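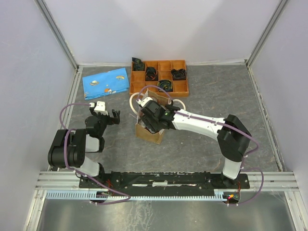
February, bench notes, afternoon

Subject today is the bag. The Cuveleck paper ones have won on price and on the fact that we own a carton of them. Rope handles are nicer to carry than flat ones and a nuisance at the bench, where they loop out sideways and get in the way of anything coming in from above. Fuller style guide says handles "relaxed outward." They do that without guidance.

Tray: the compartments are not all one size, so "one item per compartment" means something different depending on where you put it. A dark fabric roll in a square one stays a roll. Same roll in a long one has room to think and starts undoing itself. Rear left is the worst for sticking up over the edge. Fold tighter or pick another spot.

Also, whoever chose an all-dark assortment for sorting by pattern, well done. Under the bench light the green-patterned one and the black one with the streaks are different if you already know they are. Asked Nallden for something in yellow. They offered navy.

Bag opening: crease the top walls once, all the way round, before standing it up. Did 14 that way and 14 straight off the stack. The creased ones kept their mouths open. Of the others, 20 percent or so is my guess at a pass, and I was being kind.

To do:
- ask Ocampo if the next carton comes without handles
- relabel shelf 1,091, which says "misc cloth" and holds string
- find the other tray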